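Speaker notes: Table reset and plate storage in small serving areas
Session 2, afternoon block
Speaker: Selma Berisha
Slides and handout: Ximeng Zou

Opening, slide 1

Start with the scope. The talk covers the short interval between one use of a table and the next, in a serving area without a back kitchen. Dishwashing chemistry and machine cycles are out of scope; Ximeng takes those in the next session. Ask people to hold questions about detergent until then.

Define the terms before moving on. "Reset" means every item is either in its storage position or in its serving position. "Staged" means an item is in its serving position before anyone needs it. "Stray" means an item is in neither position. Leave the three definitions on screen while people settle.

Mention the source of the material. The working notes come from the Unduvar staff canteen and from the smaller tea kitchen at Larari. Unduvar has 400 seats. Larari has one counter and one sink. The procedures differ in scale but the sequence of steps is the same, and the sequence is what I want people to take home.

Slide 2, plates flat and plates on edge

A plate has two stable positions worth planning for. Flat, it is ready to take food and occupies its full diameter. On edge in a rack, it occupies a slot. Most of the crowding we logged at Larari came from plates left flat with no food assigned to them. Point out the plate lying flat and the plate standing in the rack.

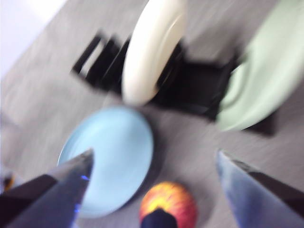 Where should the rack go when the counter is also the serving surface? Put it along the back, parallel to the front edge, so that nobody has to reach over standing plates to get at a flat one.

Expand on that. The back position works because the rack is the tallest item on the counter. Anything tall at the front blocks the hand and the view. If the counter is against a wall, leave a gap wide enough for a cloth. Šimkus, our fittings supplier, prefers to fix racks in place. I don't recommend it. A fixed rack collects residue under the base bar, and the base bar is the part people forget to wipe.

Color. Keep this short. Using one color for fruit and cold items and another for general use reduces the number of questions new staff ask. The color itself is unimportant. Larari settled on blue for fruit because they already had the plates.

Slide 3, order of work

Read the steps aloud, then repeat the second one.

Clear food first. Whole fruit goes back to the bowl or onto its plate. Cut fruit does not go back.
Move every plate without an assignment to the rack.
Wipe the surface from back to front, lifting the rack.
Stage the plates that the next user will need, flat, toward the front.
Place the fruit last.

The second step is the one that gets skipped under time pressure. When it is skipped, the wiping step turns into moving plates from side to side, and the surface beneath them is missed. At Unduvar we timed 39 resets in February with the steps in this order and then with wiping moved ahead of racking. The second arrangement was slower and left more strays. Give the result and move on; the table is in the handout for anyone who wants the spread.

Why fruit last: a whole apple rolls when the plate under it is moved. Carrying a loaded plate across a counter is slower than carrying the plate and the apple separately.

Slide 4, single portion staging

Single fruit, single plate. The plate is wider than the portion requires. That is deliberate, and somebody usually asks. A wide plate with a raised rim holds a round item that shifts, and it leaves room for peel or a core afterward. A small saucer does neither well. The standing plates stay behind the serving position. Let people look for a moment before talking about slots.

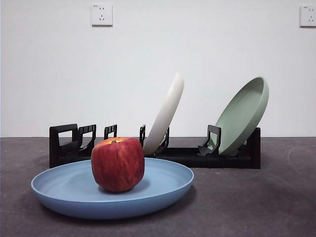 Furer Handling Notes, Vol. 2, p. 705

The page reference is for the section on slot racks. It is dry reading but the drawings are useful. Main points, in my wording:

Open holders drain and dry better than closed ones. With a looped or bracketed holder, air can reach both faces of the plate.

Spacing should follow the deepest plate in regular use. A rack spaced for thin plates will accept a deep one at an angle, and the angled plate then leans into the next slot. If you see plates of the same type standing at different angles, check the spacing before blaming the person who loaded it.

Load from the end farthest from the serving position. The near slots stay free for the plate that comes off the table next.

Do not fill every slot. A full rack is hard to unload one-handed, and most unloading is done one-handed because the other hand is holding something.

If time is short, drop the point on loading direction. It is in the handout.

Slide 5, marking positions

Tape works for the first weeks. Mark the rack corners and the front limit of the serving position. Do not mark individual plates; people treat the marks as mandatory and leave plates on them when they should be in the rack. Larari removed its tape after one month and the rack stayed in position.

On a dark surface use light tape. On a textured surface test a short strip first, as adhesive residue sits in the texture and needs a brush to remove.

Slide 6, checks

One check per reset, done from the user side of the counter. Stand where the next person will stand. Look for strays, then for water under the rack, then for chipped rims on whatever has been staged. Chipped plates come out of circulation at that point. They do not go back in the rack for later.

Written logs are optional for a site the size of Larari. Unduvar keeps one sheet per shift, initialed at changeover, and Ximeng has blank copies at the side table.

Questions

Expect one on stacking. Stacks save depth but the bottom plate is used less than the top one, so wear is uneven. Racks avoid this if the loading direction is kept.

Expect one on mixed plate sizes. Large plates at one end, small at the other, with the change of size in one place only.

Detergent questions go to Ximeng. Handouts are by the door. The room has to be cleared by 4:30.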